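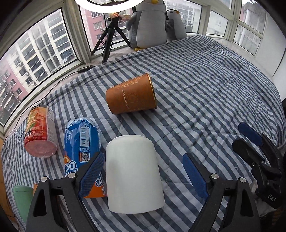

Picking Up Cups on a Soft Surface: Bemora Team Report
Toloro Student Robotics Project, final write-up

What we set out to do

Our team is called Bemora (it was the only name neither of us hated) and there are two of us, one who mostly did the recording and one who mostly did the code. I'm the recording half, so if this report spends a lot more time on cups than on learning rates, that's why! The code half has read it and fixed the parts where I got the math wrong.

The Toloro project asks every team to pick one household task, record people doing it with a hand-held gripper, and then train a policy from those recordings that runs on the arm in the lab. Most teams went for a tabletop. Sorting blocks, stacking plates, that kind of thing. We wanted small everyday objects lying on bedding: cups, bottles, tins, whatever ends up there. Grab the thing, lift it clear, set it down again standing up. It sounded so easy in the proposal. I'd like to go back and pat the people who wrote that proposal on the head.

We gave ourselves three goals. Record enough good demonstrations to train on, get the policy to pick up a cup that was standing, and get it to pick up a cup that was lying down and set it upright. The first two we managed. The last one, kind of, and I'll get to it.

Learning to hold the thing

I figured I'd be good at this right away, and I was terrible. When you pick up a cup with your own hand you do about a dozen tiny corrections and you never notice any of them. With two jaws you notice every one. My first evening of recordings was basically me chasing a cup across a quilt, pushing it a little further away each time and getting more and more annoyed with it.

What helped the most was slowing down at the end. Come in at a normal speed, stop with the cup between the pads, and only then close. If I closed while I was still moving forward, one pad touched first and the cup turned. On a hard table you can get away with that, but on a quilt the base digs in and the whole cup tips over toward you.

The second thing was looking where the camera looks. I kept watching the cup from up where my own eyes are, and then we'd play back the recording and the cup would be half hidden behind one of the jaws right when it mattered. The policy only gets the camera view! So if I can't tell from the video where the rim is, it can't either. After that I started every demonstration with the jaws open wide and the object in view between them, and held still for a moment before going in. The code half was very happy about the holding still, because it made the start of each clip so much easier to find.

The objects

We kept the set small on purpose. The plain white cup was our workhorse. It's matte, it's a simple shape, and it gave us the cleanest grasps of anything we tried. We recorded it right side up, upside down and on its side, all over the quilt.

The shiny metallic stuff was harder. Highlights slide around on the surface as the gripper gets closer, and we think early versions of the model were paying attention to those highlights and not to the edge of the object. We can't prove it, but the policy would drift sideways on shiny things and not on dull ones, which is a pretty good hint.

Bottles were their own adventure. If a bottle is lying down pointing at you, there is a nice narrow width to grab and it's lovely. If it's lying across, you have to roll your wrist a long way, and my wrist had opinions about that by the end of the evening. We ended up using the bottles mostly as clutter and only sometimes as the target.

And the clutter does matter. For the first batch we had one object out at a time, and the policy we trained from it fell apart the second anything else was nearby. It would go for the wrong thing, or hover between two things like somebody who can't pick a dessert. From then on we always had other items lying around, and we moved them between takes.

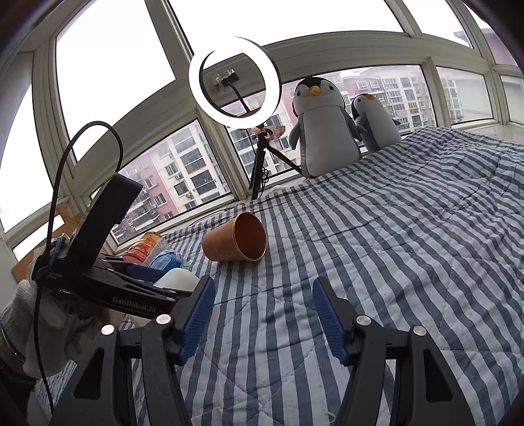

Jaws wide open before a grasp, with the copper-colored cup on its side.

Lying-down cups

I want to give this its own section, because it took up most of our second month and it's where I learned the most.

A cup on its side can point anywhere. If the opening faces you, you can go over the outside with both pads and squeeze. If it faces away, same idea, but now you're on the base end and everything is a bit slicker. If it faces sideways, you have choices, and having choices was our problem. I'd grab it around the body on one take and pinch the wall with one jaw inside the opening on the next. Both work fine for a person. But when you train on a mix of the two, the model lands somewhere in the middle, and the middle is a jaw jammed straight into the rim.

We saw this happen on the arm over and over before we understood it. The code half went back through the clips, tagged which style each one was, and then showed me the tally with a very patient face. I was switching styles without knowing it, depending on how tired I was. So we made a rule: around the body, always, no matter where the opening points. I taped the rule to my laptop.

Turning the cup upright afterward is a wrist roll plus letting go at the right height. Let go too high and it drops and bounces over. Too low and you've pressed it into the quilt, and it leans and slowly goes over once the jaws open. I got decent at it. The policy got less decent at it, but there were some really beautiful ones in there and I may have yelled.

Numbers

We recorded 496 demonstrations in total. We processed them with Tang, which is the little set of scripts the code half wrote to cut the clips, check that the jaw opening matched the video, and flag anything odd. Tang has no real interface, just a terminal and some very rude warning messages, but it saved us so many hours. It flagged a lot, and after we'd looked at every flagged clip with our own eyes we threw out 64. Most of those were tracking problems, where the gripper's recorded path made a jump that my hand definitely didn't make. The rest were me bumping things, or me talking myself out of a grasp halfway and backing up.

Tracking jumps mostly came when I moved fast with the camera close to the quilt. If you think about what the camera sees there, it's just stripes, and one stripe looks a lot like the next one. Keeping a bit of the background in view fixed nearly all of it. I wish we'd found that out before the first batch and not in the middle of it.

Light changed more than I expected too. A recording from a gray afternoon and one from the evening don't look like the same place at all, especially on anything white. We kept both kinds, and the policy trained on both was calmer than the one trained on daytime only. We didn't run that comparison enough times to put a figure on it, so please take it as an impression.

How it did on the arm

Standing cups went well. It approaches, it stops, it closes, it lifts. It's slower than I'd be, and it has a funny habit of pausing before it goes in, and I know exactly where it got that from.

Lying cups, it depends. Opening toward the arm or away from it, mostly good. Opening to the side, it still hesitates, and sometimes it nudges the cup first and then seems surprised that it rolled. Setting the cup upright worked often enough that we could show it, and failed often enough that I'm not going to call the goal met.

We took it to the Eltano student showcase in August. The first thing a visitor did was put a mug in front of it with a handle on it. None of our cups had been recorded with the handle facing the camera, not even once! It grabbed the handle sideways, lifted the mug a tiny bit and then let it swing. People loved it. We wrote "handles" in the notebook and underlined it.

If you're doing this next year

Decide your grasp style before you record anything, and write it down where you can see it. Play back your first few clips right away, on a big screen, before you do a whole evening of them. Put clutter in from the start. Rest your wrist, seriously, because the demonstrations from the end of a long session are noticeably shakier and you'll only end up throwing them away.

Also, keep a log by hand. Ours had the time of day, which objects were out and anything weird that happened, and it's the only reason we could track down the daytime-only batch later. The pages from the first sessions are a mess and I'm sorry to whoever gets the notebook next.

Still on our list

Mugs with handles. Something see-through, since we skipped clear cups completely. A second person recording, so the policy isn't just copying my own habits (the code half has promised, and I'm holding them to it). And I'd like to rerun the sideways cups with a fresh set of demonstrations, all in the one style, without mixing in the old ones. The clips and the current version of Tang are in the Toloro shared folder under Bemora, and the readme is mostly up to date.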